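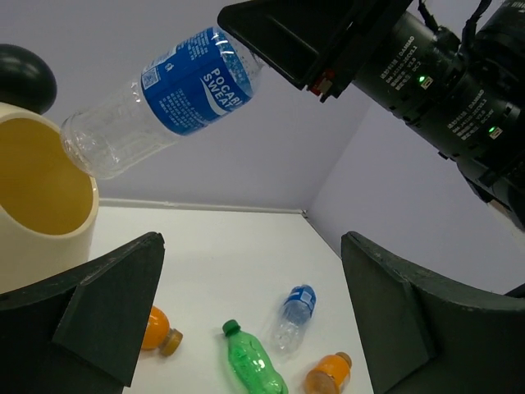

Section 3: Setting up your Lokari sorting station

Now for the fun part! Once the Lokari frame is on the wall you can choose what goes where, and you can change your mind as often as you like. Have the Munach liners and the bag of clips to hand.

1. Hang the upper rail first. Leave 200 mm of clear wall above it so the lids can swing right back.

2. Slide two clips onto the rail for each liner and push until they click. They're stiff when new, so use your thumb (not a screwdriver, please).

3. Hook a liner over its clips and fold the hem outwards. The printed side faces the room.

4. Pick your labels. The Drulleddale set covers paper, tins, glass, plastic bottles and food scraps, and there's a blank sheet for anything your own council collects separately – batteries, say, or old tights!

NOTE: Any bin you already own can join in. Stand it beside the frame and give it a label from the same sheet. We love seeing odd ones in the line-up.

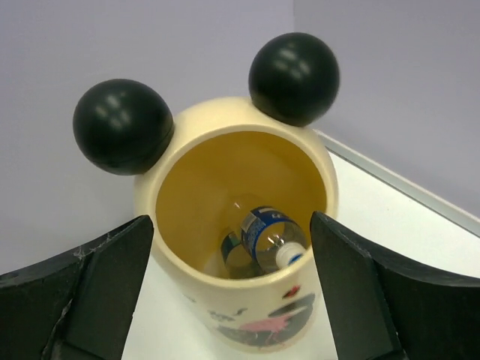 Round bin with black ears, from above.

5. Fit the Vi lid counter if you bought one. Press it onto the inside of the lid, hold the button for three seconds and wait for the green light. It adds one each time the lid opens, and it's surprisingly satisfying to watch.

CAUTION: Keep the Vi away from small children. It holds a button cell, which is dangerous if swallowed.

6. Empty, rinse and squash plastic bottles before they go in, then put the cap back on. Check your council's rules on caps, as a few still want them off.
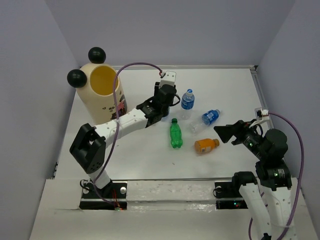

Squashed bottles take up so much less room that you may find one liner lasts all week. If it does fill early, lift it off by both handles and clip the spare in its place. Liners wash at 30 degrees and dry overnight on a line.

Spare clips are part 184. Wall fixings are listed in Section 2.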